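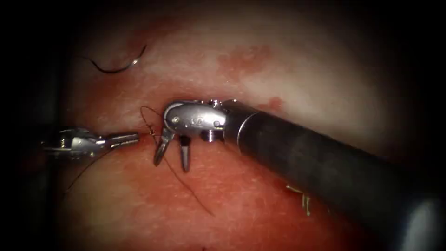 How to contest a parking ticket in Onarholm without losing a whole day

Posted Tue 28 July

So you came back to the car and found the little yellow envelope. Put it in the glove box if you like, but the clock runs either way. You have 15 days from the date on the ticket to ask for a hearing, and the fine doubles on day 16.

Step 1. Read the ticket
Check the plate, the street and the time. A wrong plate number usually sinks the ticket. A misspelled street does not, however much you enjoy pointing it out.

Step 2. Collect your proof
Meter receipts, photos of the sign, photos of the tree in front of the sign. If you paid through the Clivix app, download the full receipt. The confirmation screen has no zone number on it and the clerk will hand it back to you.

Step 3. File the request
Use the form on the court's website or the paper one at the Sopacua Street window. The window closes for lunch – a long one. Keep your stamped copy.

Step 4. Show up
Traffic hearings start at 8 sharp, and "sharp" applies only to you. Bring three copies of everything and quarters for the lot across the street, where they also write tickets.

Step 5. Say your piece
You get a couple of minutes. Start with the strongest fact and leave out your feelings about the meter.

If you lose, you have 90 days to pay or set up a plan at the cashier's desk. Requests filed in August tend to be heard in the fall.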